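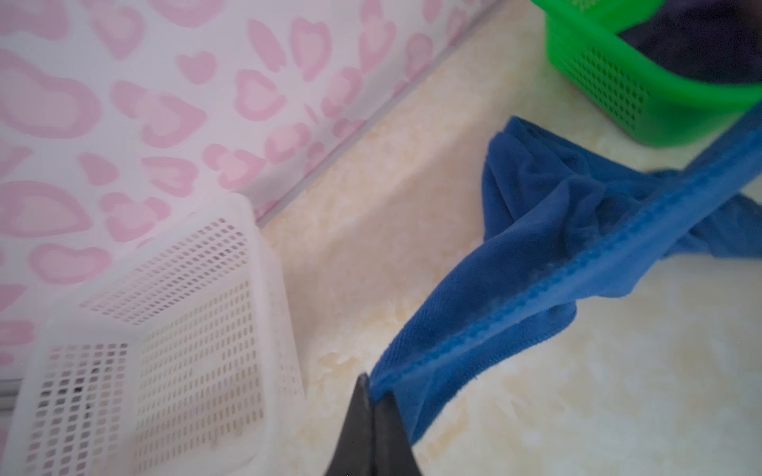

Wrist camera view of a gripper holding a blue towel near one corner during laundry handling work. Photo: Zilell

Zilell has started recording household laundry tasks with hand-guided and remotely operated grippers, the company said in a technical note released in December. The recordings are used to train a control policy that picks up towels and clothing and places them in baskets.

The work is led by Delyth Gough, who joined Zilell from the warehouse equipment maker Mesteretti. Her group collects demonstrations in two ways. In the first, an operator holds a gripper with a trigger handle and performs the task directly, while a small camera at the wrist records what the fingers are doing. In the second, the operator sits at a separate station and drives a robot arm through a pair of joysticks and a foot pedal.

Both methods produce the same type of record: video from the wrist, finger opening, and the position of the gripper over time. According to the note, 34 operators have contributed so far. Each completes a training period of 4 hours before any of their recordings are accepted.

Cloth remains difficult for automated handling. A towel dropped on a floor does not have a fixed shape, and the best grasp point changes each time. Operators are told to look for a hem or a corner first and to close the fingers only when the edge is clearly in view.

"A stitched edge gives the policy something to find," Gough said. "If the demonstrator grabs the middle of the pile, the towel comes up as a lump and the next step has no clear starting point. We discard a lot of those."

Recordings are made in ordinary rooms as well as in the lab. Patterned walls, glossy tile and perforated plastic baskets are all kept in the set. Aqeel Ghumman, who manages data quality, said reflective floors caused position tracking errors in early sessions. The tracking software was revised, and recordings with a drift above 22 millimeters are now rejected automatically.

Remote control is slower than the handheld method. Operators at the station do not feel the cloth pull against the fingers and have to judge tension from the video – a taut hem shows as a straight line, a slack one sags. Zilell continues to use both because the remote sessions capture the motion limits of the arm itself, including joint stops and reach, which the handheld gripper does not have.

Suksawat, which runs commercial laundries, will test the resulting policy at 2 sites. The trial covers sorting of small towels only. Fitted sheets and garments with buttons are excluded at this stage.

Eifion Kneath, operations engineer at Suksawat, said the company will judge the system on dropped items and on the time staff spend correcting it. Workers at the test sites will be able to take over the arm remotely when a grasp fails, and those corrections will be returned to Zilell as additional demonstrations.

No price or release schedule has been given.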